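Print this page | E-mail this page

About Pilstead

Pilstead is a residential language school for adults. It was established by the Pálfi family, who began by teaching evening classes to newly arrived neighbors and later opened the house to students who wished to live where they studied. The school remains independent and is governed by a board of 9 members, elected by former students and staff.

The school offers instruction in English at four levels. Each term lasts 14 weeks and admits no more than 60 students. Applicants are placed by means of a short interview and a written exercise, and may ask to change level at any time before the end of the third week.

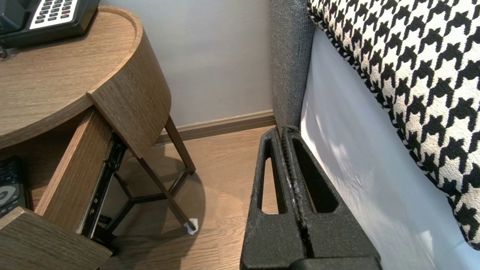
Classes meet in the mornings. Afternoons are set aside for private study, conversation groups and visits to local offices, where students practice the ordinary business of daily life – opening an account, reading a lease, making a complaint. The Isberg Library, on the ground floor, is open to students until late evening and lends to residents of the town as well.

Tuition includes lodging, books and all examination fees. A limited number of places are held each term under the Tonik Award, which covers the full cost of study for persons who could not otherwise attend. Award applications for the spring term close in October.

Pilstead does not promise fluency within a fixed period. Teachers meet with each student twice during the term to review progress in writing, reading and speech, and a written report is provided on request to employers or colleges.
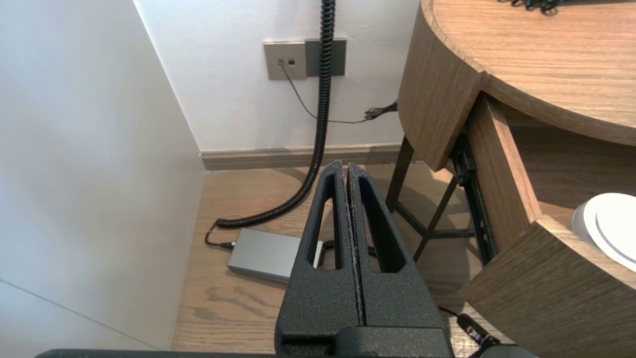
Kibet Kashindye writes that the afternoon visits were harder than any class, and that after the third one he stopped preparing his sentences on the bus. He adds that he would have liked more grammar in the first weeks. The board has taken up this request, and an optional grammar hour is now offered before breakfast to students at the first two levels.

Inquiries about admission should be addressed to the school office in writing. Visitors are welcome during term by appointment.

Last updated: October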